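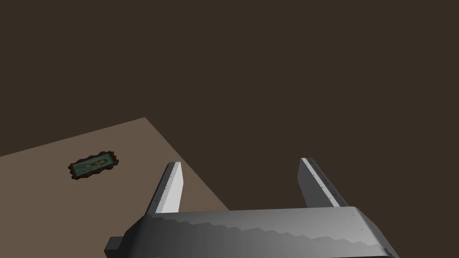 1 min read

Jan 8, 2025

Second pass on The Histaleck Ferry tonight, from the 97-minute print Tane Cosgrove lent me. Logged the reel changes first. The transfer runs slightly fast, enough to raise the voices, and the opening titles have been replaced with a later set. Marcelle Royer gets second billing here; her name is first on the poster.

Her first close-up comes in reel two. Key light high on the left, no fill that I can detect, gauze on the lens.
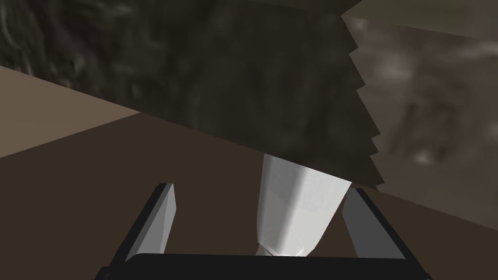

Reel three is where the print is worst. Two splices in the dock quarrel, one of which drops half of Royer's line about the letter. The emulsion damage covers most of a shot, mottled brown with darker and lighter streaks, much like the big textured piece in the render, and the torn perforations have the same saw-toothed edge as its right side. Sound holds up – a little hiss, no dropouts. I would still take this print over the Rovel disc, which crops the top and loses the ship's rail.

The ending is flat as staged. Five shots, all medium, no music until the last one. I thought it worked better on the first viewing. Rating unchanged.
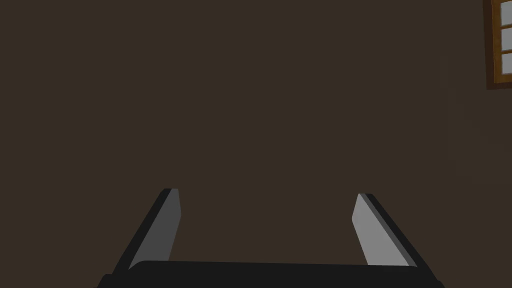 To do

Ask Tane if the Trollik print has the original titles.
Check the running time against the September program notes.
Return the Ong book on studio lighting.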